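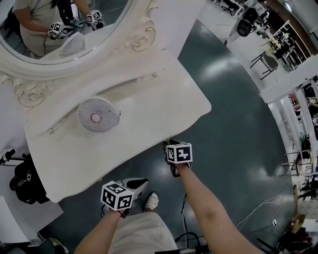 Workshop notebook, Omside bench
Saturday, January

Longcase movement from the Drirbridge clock, dial signed Woretti, 1757 scratched on the back of the false plate. Eight-day, rack striking, anchor escapement. Owner's complaint: stops between two and five hours after winding, strikes correctly when it runs at all.

09:40. Movement on the test stand with its own pendulum and the going weight only. Ran 25 minutes and stopped. Restarted, ran for longer, stopped again with the minute hand at a different place. So not the motion work fouling at a fixed point, and not the warning either. Drop on the entry pallet looks generous, drop on the exit pallet very small. Beat set by ear beforehand and checked again after the second stop, no change.

10:15. Let down, hands and dial off. Crutch has been bent at least twice, marks of pliers on both faces. Pallet arbor pivots grey but not badly scored. Back cock screws are a mismatched pair, one modern. Steady pins on the cock are loose in the plate, so the cock can be put down in more than one position. Depthing of the escapement therefore depends on whoever last did up the screws. Found it high on the left side.

Meinrad's note from the first inspection says "pallets worn, reface". I agree they are worn, but the grooves are shallow and I would like the cock fixed first. Refacing on top of a cock that moves only gives a second variable.

11:00. Stripped the going train. Observations in order:

Great wheel: click rivet tight, click spring cracked at the root. Replace.
Centre arbor: front pivot barrel-shaped, back pivot good.
Third wheel: front hole oval towards the centre arbor. Visible without a glass.
Escape wheel: 30 teeth, tips even, none bent. Runs true on the arbor. Old repair to the collet, soft solder, left alone.
Plates: punch marks round three holes at the back where someone has closed them up instead of bushing. One set cuts into the engraved scribing line, a pity.

Cleaned in the ammoniated solution, rinsed, dried in warm sawdust as the tank dryer is still at Mac Carthaigh for a new element. Aleksandra asked whether sawdust leaves fines in the oil sinks. It does. Pegged all holes afterwards until the peg came out clean, some of them six or seven goes.

13:30. Centre arbor front pivot turned between centres, then filed and burnished. Took off as little as would clear the barrel shape. Finish acceptable under the glass, one faint ring near the shoulder which will not touch the bush.

Third wheel front hole: drew the hole back to its original centre with a round file before broaching. Bush stock from the drawer marked 40. Broached from the inside, pressed, faced off flush, sink recut by hand. End shake good. Side shake slightly tight at first, two turns of the smoothing broach put it right. Depthing with the centre wheel now feels even through a whole turn, earlier there was a rough patch.

The punched holes: Latifa would bush all three now. Bogumił would leave any that still hold the pivot upright. I tried each pivot for lean. Two are fine. The third leans more than I like and gets a bush on the next session. Noted on the job card.

14:50. Steady pins. Drew the old ones, both were tapered the wrong way. New pins from brass rod, fitted tight in the cock and a push fit in the plate. Position of the cock found first with the screws nipped up and the pallets set for equal drop, then marked through. Cock now goes down in one place. Checked by removing and refitting it several times, drop the same each time as far as I can judge by eye.

16:10. Going train assembled dry between the plates, no strike side. Spins freely and runs back a little at the end. Not oiled.

To do:
Bush third punched hole, back plate.
New click spring. Zuzanna has spring brass of the right gauge.
Straighten crutch properly, check the fork for slop on the pendulum block.
Look at the suspension spring, it has a slight twist near the top chop.
Oil, reassemble with strike, at least one full week on the stand before the dial goes back on.
Pallet faces: decide after the week's run.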